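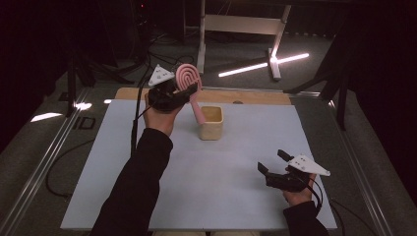
4. Travailler avec les pinces Zandivero

Cette section s'adresse aux opérateurs du poste de rangement. Si vous avez connu l'ancien poste, oubliez le tabouret : il n'a pas survécu au projet.

4.1 Prenez une pince dans chaque main, plaque de repérage bien dégagée.
4.2 Faites passer les câbles vers l'extérieur. Ils finiront par se croiser quand même - décroisez-les avant de continuer.
4.3 Saisissez l'objet, amenez-le au-dessus du gobelet, puis desserrez doucement.
4.4 Reposez les deux pinces avant de vous gratter le nez.

Note : une série compte 336 gestes. Vos hésitations sont enregistrées aussi, et le modèle les apprend avec beaucoup d'application.

Attention : ne masquez pas les plaques avec vos manches. Le message 3199 s'affiche et la série repart de zéro.

4.5 En fin de série, notez votre nom dans le registre Swati. Les primes au rendement ayant disparu avec l'ancien poste, adressez vos questions à Naheed Bangash, qui en reçoit déjà beaucoup.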